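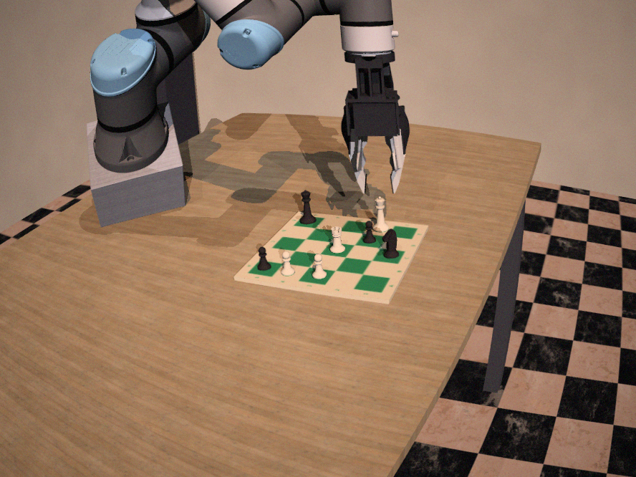 What Does a Book Translator Do?

Have you ever finished a story you loved and then found out that it was first written in a language you can't read at all? Somebody carried that whole story across for you, word by word and joke by joke, and that somebody is called a translator.

Let's pretend there is a book called The Lighthouse at Okness. It is 257 pages long, and it was written in Japanese by an author named Kenta Kobori. Before translators write anything down, most of them read the book all the way through, just as you would, with a snack if possible. They want to know how it ends, who is secretly kind and who is only pretending, because little clues on page 2 might matter a great deal by page 200!
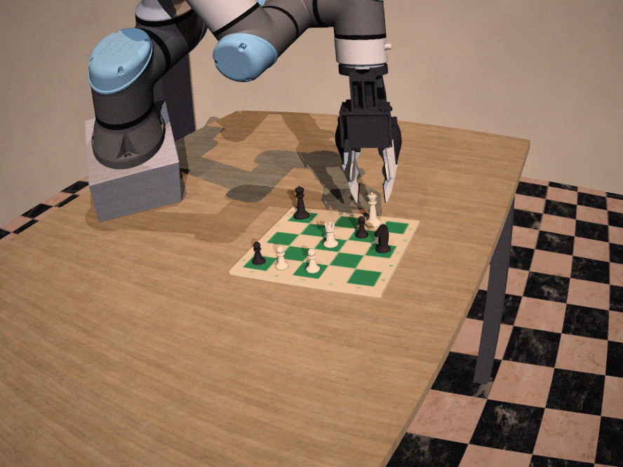 A robot arm beside a green-and-cream chessboard.

Then comes the slow part. You might think a translator swaps each word for its match, like trading cards, but languages don't line up that neatly. In English we say it's "raining cats and dogs." If you put that straight into another language, readers might run to the window to look for puppies. So the translator hunts for a saying that gives the same feeling – a great big soaking rain – even if there isn't a cat or a dog in it.

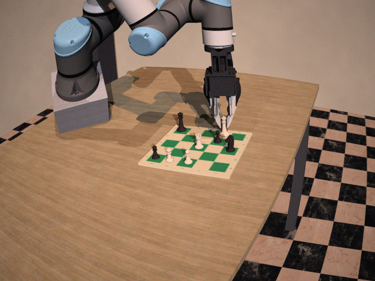
The gripper lowered onto one of the white pieces.

Names are tricky too. A dragon named Ploston sounds heavy and a bit grumpy in English, but would he sound grumpy in Spanish? Sometimes a name stays just as it is, and sometimes the translator makes up a new one. Rhymes and puns are the hardest of all, and one silly poem can take a whole afternoon.

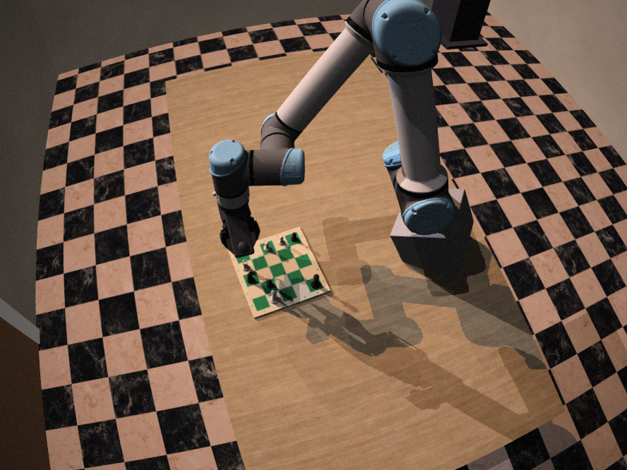

The arm over the far left corner of the board.

When the first draft is done, the translator reads it out loud, fixes the bumpy bits, and sends it to an editor, who finds some more bumpy bits.

Next time you pick up a book, look at the title page or the page right after it. If it says "translated by," you've found the person who wrote every word you're going to read.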